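Home Checklists Rentals Shared Rooms Contact
Search this site... Go

Sakside Community Rooms - Floor and Surface Walkthrough, Craft Room

Filled in by Viorica Anghel, December. Comments are mine and may be longer than the box allows.

1. Door opens fully, closes on its own: PASS
Closes with enthusiasm. Mind your heels.

2. Exit sign lit: PASS

3. Carpet flat, no lifted edges: NEEDS WORK
The seam by the radiator has come up again. It was glued in spring by Dumitrescu, who did a tidy job and charged us $73 for it. I have put a chair over the seam, and I know a chair is a trip hazard with legs.

4. Paper, drop cloths and sheeting secured: FAIL
See below. I have feelings.

5. Cords along the wall: PASS
One extension cord, 60 inches, no splices. Last time it was three cords in a trench coat.

6. Fire extinguisher tagged and reachable: PASS
Reachable if you move the easels. Please move the easels.

7. Max occupancy card posted: PASS
The card says 60. If you can get 60 people in here, write and tell me how.

Comment on item 4. Big sheets on the floor are fine for layout work and I am not trying to take anybody's hobby away. Paper on carpet slides, though, and it slides best under a person carrying scissors. Tape all four sides, with the low-tack tape from the Plillach box on the second shelf. Packing tape takes the carpet fuzz with it when it comes up, and then I get to write a second comment.

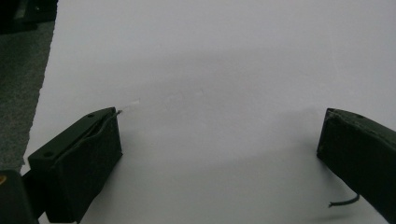
Ragged edges should be trimmed or folded under before anyone walks near them. A torn edge catches a shoe better than a straight one, and it tears further every time. If you pull paper off the Ellis roll, use the cutter. The cutter was $200 and would like to be included.

Also, white paper shows you every staple and pin you drop on it. Gray speckled carpet shows you none of them. Check the paper first, then run the magnet bar over the floor on both sides of it, then check your socks.

8. Lighting even over work areas: PASS
Soft shadows only. Good enough for cutting, a little mean for embroidery.

9. Trash emptied: PARTIAL
Emptied onto a different trash can.

Follow-up: reglue seam, tape reminder on door, recheck items 3 and 4 in January. Form 2460 goes in the blue binder - the other blue binder.

Comments (3)

marnie_k
Is the low-tack tape OK on the wood floor in the hall too? Asking before I do it this time.

V. Anghel
Yes. Take it up the same night or it stops being low-tack.

quiltdad
The chair over the seam got me. I moved it to vacuum and then the seam got me.

Older checklists | Newer checklists | Back to top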